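Let the Arm Have the Crates

I got into packing by accident, and I stayed for the people. So you might expect me to grumble about the new cell at our Gotport site. I can't. I think it's the best thing to happen to our break room in years!

Before the real arm went to work, Ji-hoon Um spent April rehearsing it in simulation – mugs, cans, plates, fruit, all the awkward shapes we complain about.

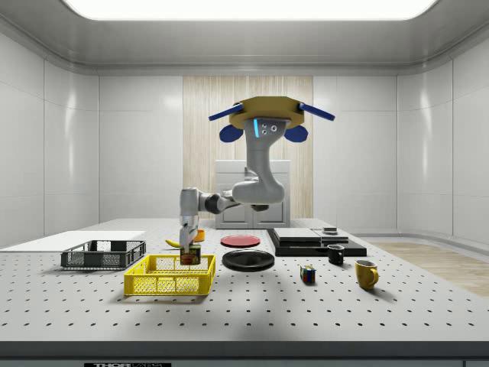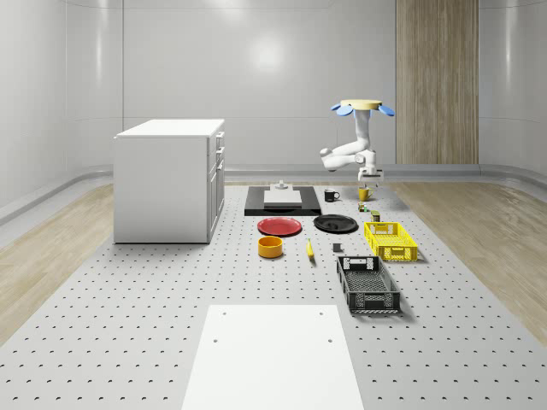
Same simulated table, with the arm over a yellow mug.
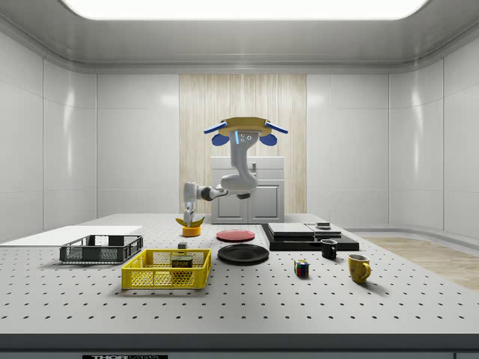
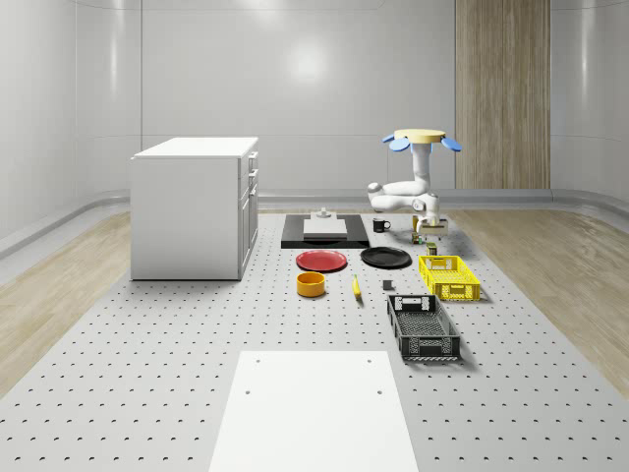
What changed on the floor

We pack 264 mixed crates on a busy shift, and every one used to mean the same reach, the same twist, the same sore shoulder by 3 p.m. Now the arm takes the plain ones and we take the orders that need a head: the gift sets, the chipped cup, the customer who wrote a note in the margin.

Sewwandi Munasinghe has packed here longer than any of us, and she was dead against it. Then Ji-hoon asked her how she picks up a banana without bruising it, and she talked for nearly 200 minutes (I timed it, I was covering her station). Her way of doing things is in that rehearsal now. She checks the new runs herself and sends back the ones she doesn't like, with comments.

That part excites me most. The packers were asked first, before the engineers had made up their minds, and they were paid for the hours.

I do have worries. Nobody's shifts have been cut, but I want that in writing, and so does Kyu-ri Ham on nights. The training money should keep coming after the novelty wears off, too. Gertraud Lüthi in the office has promised us an answer before the second cell goes in – and I'll be at her door if she forgets.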